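6 Wahrnehmung einrichten und Aufnahmen prüfen

Dieses Kapitel beschreibt die Einrichtung des Moduls Uta auf dem Auswerterechner. Uta liest die Aufnahmen des Handgreifers ein, berechnet daraus die Bewegung und die Öffnung der Finger und gibt die Daten an den Planer weiter. Die Montage der Kamera und der Fingerpolster ist in Kapitel 3 beschrieben und wird hier als abgeschlossen vorausgesetzt.

Stand der Beschreibung: 21. Juni 2022. Bearbeitung: Birsen Yurt, Reto Thaler.

6.1 Voraussetzungen

Auf dem Rechner muss die Skalex-Laufzeit installiert sein. Der Benutzer, unter dem Uta gestartet wird, braucht Schreibrechte im Projektordner. Ein Netzwerkzugang ist nur für die Übertragung in Abschnitt 6.5 nötig, alle anderen Schritte können ohne Verbindung durchgeführt werden.

Halten Sie die Kalibrierdatei der Kamera bereit. Sie wird beim Abschluss von Kapitel 3 erzeugt und trägt die Endung .kal.

Hinweis: Kalibrierdateien aus älteren Projekten werden von Uta eingelesen, auch wenn sie zu einer anderen Kamera gehören. Es erscheint keine Warnung. Vergleichen Sie deshalb die Seriennummer in der ersten Zeile der Datei mit der Nummer auf dem Gehäuse.

6.2 Projekt anlegen

1. Starten Sie Uta und wählen Sie Projekt > Neu.
2. Geben Sie einen Namen ein. Erlaubt sind Buchstaben, Ziffern und der Unterstrich. Umlaute führen beim Export zu einem Fehler.
3. Wählen Sie unter Quelle den Eintrag Handgreifer, zwei Finger.
4. Laden Sie die Kalibrierdatei. Im Feld Status steht danach »geladen«.
5. Wählen Sie das Linsenmodell Fischauge. Mit dem Modell Standard werden gerade Wandkanten gebogen dargestellt, und die Positionsbestimmung wird zum Bildrand hin ungenau.
6. Speichern Sie das Projekt, bevor Sie Aufnahmen hinzufügen.

6.3 Maske für die Finger setzen

Die Finger bewegen sich mit der Kamera. Ohne Maske hält die Positionsbestimmung sie für einen Teil der Umgebung und meldet einen Stillstand, obwohl der Greifer bewegt wird.

1. Öffnen Sie eine Aufnahme, in der die Finger offen stehen und beide Polster gut zu sehen sind.
2. Wählen Sie Maske > Vorschlag. Uta zeichnet eine Umrisslinie um beide Finger.
3. Kontrollieren Sie die Aussparungen in den Fingern. Durch die Dreiecke sieht man den Hintergrund, sie gehören trotzdem in die Maske.
4. Ziehen Sie die Linie nach außen, bis auch die Schraubenköpfe eingeschlossen sind. Metall spiegelt und erzeugt sonst falsche Merkmale.
5. Wiederholen Sie die Kontrolle mit einer Aufnahme, in der die Finger geschlossen sind.
6. Bestätigen Sie mit Übernehmen.

Vorsicht: Die Maske gilt für das ganze Projekt. Wird sie nachträglich geändert, verwirft Uta alle berechneten Bewegungen. Die Rohaufnahmen bleiben erhalten.

6.4 Fingeröffnung bestimmen

Die Öffnung wird aus dem Abstand der beiden blauen Polster berechnet. Der Farbbereich ist ab Werk eingestellt und muss nur angepasst werden, wenn die Erkennung unruhig ist.

1. Öffnen Sie Erkennung > Polster und schalten Sie die Vorschau ein.
2. Prüfen Sie, dass beide Polster markiert sind und sonst nichts. Blaue Stoffe und Verpackungen im Hintergrund werden manchmal mit markiert.
3. Begrenzen Sie in diesem Fall den Suchbereich auf die untere Bildhälfte. Den Farbbereich sollten Sie erst verändern, wenn das nicht genügt.
4. Spielen Sie eine Aufnahme mit einer vollen Schließbewegung ab. Die Kurve muss ohne Sprünge verlaufen.

Hinweis: Vor dunklem Stoff sind die schwarzen Finger kaum vom Untergrund zu trennen. Für die Öffnung ist das ohne Folge, weil nur die Polster ausgewertet werden. Die automatische Maske kann an dieser Stelle aber zu klein ausfallen – zeichnen Sie die Kante dann von Hand nach.

6.5 Aufnahmen prüfen und übertragen

Unser Vergleichssatz Urnitz enthält 2.395 Aufnahmen aus bewohnten Räumen. Kaan Toprak und Hacer Işık haben daran die Grenzwerte festgelegt, die Uta beim Start vorschlägt. Für eigene Aufnahmen in Wohnungen können diese Werte zunächst übernommen werden.

1. Markieren Sie in der Liste alle neuen Aufnahmen und wählen Sie Prüfen.
2. Warten Sie, bis jede Zeile eine Farbe hat. Grün ist verwendbar, Gelb muss angesehen werden, Rot wird nicht übertragen.
3. Öffnen Sie die gelben Aufnahmen einzeln. Häufige Ursachen sind große einfarbige Flächen ohne Merkmale und weiche Gegenstände, die sich unter dem Greifer verschieben.
4. Legen Sie bei Textilien die Option Untergrund verformbar fest. Uta stützt sich dann stärker auf Wände, Türen und Schalter und weniger auf den Stoff.
5. Wählen Sie Übertragen und als Ziel den Rechner Faulkner.

Vorsicht: Unterbrechen Sie die Übertragung nicht durch Schließen des Fensters. Benutzen Sie die Schaltfläche Anhalten, sonst bleibt auf dem Zielrechner eine gesperrte Datei zurück. Das Entsperren kann nur Ayten Yazıcı vornehmen, mit dem Dateinamen und der Uhrzeit des Abbruchs.

Für die Option in Schritt 4 ist nachfolgend eine passende Ansicht abgedruckt. Als feste Bezugspunkte eignen sich dort das Schalterfeld an der Wand und die Tür mit dem Griff.
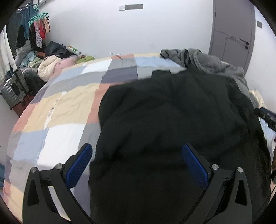 Abb. 6-2: Bett mit Patchwork-Bezug und dunklem Stoff, Finger geöffnet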